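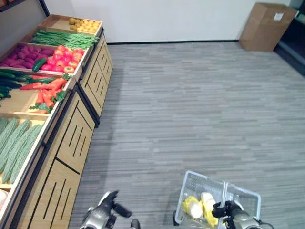 The long counter at Plurkbridge. Carrots face the aisle, bitter melons toward the near end.

Ravindran Pisharody has spent most of April thinking about where a tomato ought to go. He lays out the produce counter at Plurkbridge, a mock greengrocer's on gray office carpet, and he talks about it the way other men talk about their kitchens after the contractor has left.

"People assume you just tip it all out," he says. "You can. It looks like a car accident."

The stock came from a prop supplier called Vurnik, in 72 boxes, and the invoice listed 1,969 pieces. Pisharody had ordered 581. "I think they sent us somebody's supermarket. I rang them and a very nice woman told me to enjoy it." Most of it sits in a storeroom down the hall, where he says the eggplants have "formed a sort of society."

What made it onto the counter got there by argument. He wanted the tomatoes beside the sweet potatoes for the color. His colleagues at Lobo, the small design shop that built the wooden unit, wanted everything green at one end and everything else at the other. "That's how you shelve paint," he says. The carrots kept their leafy tops after a short, bitter exchange of emails. The black line pattern cut into the cabinet fronts was Lobo's idea, and he has made his peace with it. "It's handsome. It does look as if the vegetables have a law firm."

He is less forgiving about the seating area, which he refers to, with a little bow, as the café. 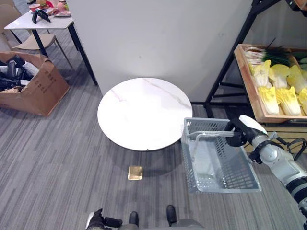 The round table, with a gray basket to its right.

The tabletop is white with a gray marble vein, and he chose it from a catalog page the size of a playing card. "I pictured something for the fruit. It arrived and it was a table for two people who are breaking up." He has moved it four times. The baskets were an easier purchase, from a wholesaler called Carkix, and he approves of them without reservation. "Slots in the sides, a handle, a flat bottom. Whoever designed that went home early and deserved to."

I ask whether he ever gets sick of vegetables. He considers it longer than the question requires.

"Cabbage," he says.
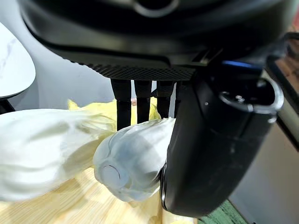
Napa cabbage is Pisharody's standing grievance, and he returned to it twice while we were walking back to the counter. A tomato sits in a pile and behaves, he says, but a cabbage has a front and a back and no good side. His are kept in clear plastic wrap, with the film creased over the leaves and the cut stem showing pale and round at the base, and he can't decide which end a shopper should meet first. "Stem out, it looks like a row of sawn logs. Leaves out, it looks like laundry." He has tried alternating them. He doesn't want to talk about alternating them.

The budget for the next round is some 3,000 dollars, and he intends to spend a good part of it on signs. Lobo has already sent over a sample in a typeface he describes as "nautical." He is drafting a reply.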